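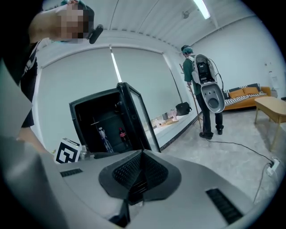 Kann eine Maschine heute schon einen Kühlschrank einräumen und den Tisch abräumen, ohne dass jemand danebensteht?
Unter Aufsicht und mit bekannten Flaschen geht es leidlich, unbeaufsichtigt würde ich es derzeit keinem Haushalt zumuten.

Werkstattbuch, August
Eintrag Teilaufgabe Getränke
Projekt Skudlow, Arbeitspaket Haushalt

Stand der Dinge. Die Aufgabe lautet: Flasche vom Tisch nehmen, zum kleinen Kühlschrank bringen, Tür auf, einstellen, Tür zu. Danach der Rückweg in umgekehrter Folge. Für einen Menschen kein Vorgang, über den man nachdenkt. Für die Steuerung sind es sieben Abschnitte mit eigenen Abbruchbedingungen, und davon sind drei weiterhin nicht in Ordnung.

Datenlage: 496 vorgeführte Durchläufe liegen vor, von Hand mit den Greifern ausgeführt. Nach der Durchsicht bleiben davon 456, 40 sind verworfen. Hauptgründe für das Verwerfen sind Aussetzer in der Lageschätzung und Durchläufe, in denen der Greifer zweimal nachfasst. Letztere hätte ich gern behalten, Nachfassen ist ja genau das, was später gebraucht wird. Albane Picard will sie getrennt ablegen und als eigene Klasse führen. Einverstanden, muss aber jemand umbenennen, das alte Schema kennt keinen Platz dafür.

Probelauf mit Regelsatz Vasus, 100 Versuche, ein Flaschentyp, fester Startpunkt. Fehlschläge: 14. Verteilung:
Tür nicht vollständig geöffnet, Flasche stößt an: 6
Flasche kippt beim Absetzen: 5
Griff zu hoch am Hals, Flasche dreht sich im Greifer: 2
Abbruch ohne erkennbare Ursache: 1

Die Zahl sieht besser aus, als sie ist. Der feste Startpunkt schönt das Ergebnis. Sobald die Flasche eine Handbreit näher an der Tischkante steht, ändert sich der Anfahrwinkel und die Trefferlage wird unruhig. Bei runden Tischkanten verstärkt, vermutlich weil die Kantenerkennung dort ständig eine andere Gerade anlegt. Prüfen, ob die Kante überhaupt in die Planung eingehen muss.

Glänzende dunkle Flächen bleiben ein Ärgernis. Die Tiefenwerte brechen an Spiegelungen ein, der Planer hält das Loch für freien Raum. Bisherige Abhilfe ist ein Mindestabstand zur geschätzten Tischebene. Das verhindert das Aufsetzen, führt aber zu dem hohen Griff am Hals, siehe oben. Beides hängt also zusammen und sollte nicht getrennt behoben werden.

Zur Tür: Glastür, Anschlag seitlich. Der Regelsatz zieht an der Kante und gibt nach, sobald die Kraft abfällt. Der Abfall kommt aber schon, wenn die Dichtung löst, und dann steht die Tür nur einen Spalt offen. Puritz hatte das mit einer festen Wegstrecke umgangen. Das funktioniert an diesem Gerät und an keinem anderen. Vorschlag: Öffnungswinkel vor dem Einstellen erneut schätzen, notfalls mit dem Handrücken des Greifers nachschieben.
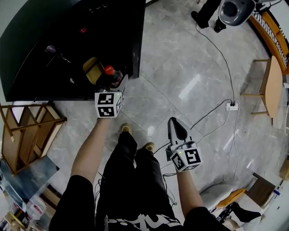 Kidus Weldu hält die ganze Kennzahl für falsch gewählt. Erfolg pro Versuch sage im Haushalt wenig, meint er, entscheidend sei, wie oft ein Mensch eingreifen muss und wie lange er danach noch zu tun hat. Eine umgekippte geschlossene Flasche koste zwei Sekunden, eine offene koste einen Wischlappen und die Geduld der Bewohner.

Der Einwand ist berechtigt. Ergänze die Auswertung um eine Spalte Eingriffszeit, gemessen vom Abbruch bis zum wieder freien Arbeitsbereich. Rückwirkend lässt sich das für die alten Versuche nicht ermitteln, die Aufzeichnung endet dort mit dem Abbruch. Also neu fahren.

Vergleich Werkstatt: Die Gruppe Magyar hat mit demselben Ansatz Schrauben und Hülsen sortiert. Dort läuft es merklich ruhiger. Gleichbleibende Teile, feste Auflage, Licht unter Kontrolle. Wenn ein Teil herunterfällt, fällt es in die Wanne. Am Ende wird dort aber auch nur ein Vorgang ersetzt, für den es seit Langem Rüttelförderer gibt. Mein Eindruck bleibt, dass die Werkstatt den leichteren Nachweis liefert und der Haushalt den größeren Bedarf hat, und dass man Ergebnisse vom einen nicht auf das andere umrechnen darf.

Zweihändiges Arbeiten: In der Vorführung hält die eine Hand die Tür, die andere stellt ein. Der Regelsatz macht das nacheinander und braucht dafür gut die doppelte Zeit. Die Kopplung beider Arme ist in den Daten vorhanden, geht aber beim Zerlegen in Abschnitte verloren. Schnittstellen neu setzen, und zwar nicht am Schließen des Greifers, sondern am Loslassen der Tür.

Offen:
Startpunkt streuen, erst innerhalb der Handbreit, dann über die halbe Tischfläche
zweiter Flaschentyp, weiches Material, nur halb gefüllt
Nachfassen als eigene Klasse (Albane)
Eingriffszeit in die Auswertung (Kidus)
Mindestabstand und Griffhöhe gemeinsam einstellen
Türwinkel vor dem Einstellen neu schätzen
Abbruch ohne Ursache noch einmal im Protokoll ansehen, Zeitstempel passen dort nicht zueinander

Nachtrag, 17:20 Uhr: Zeitstempel geklärt. Die Uhr des linken Greifers lief gegenüber dem rechten nach, der Abgleich beim Start war übersprungen worden. Der Abbruch zählt trotzdem als Fehlschlag.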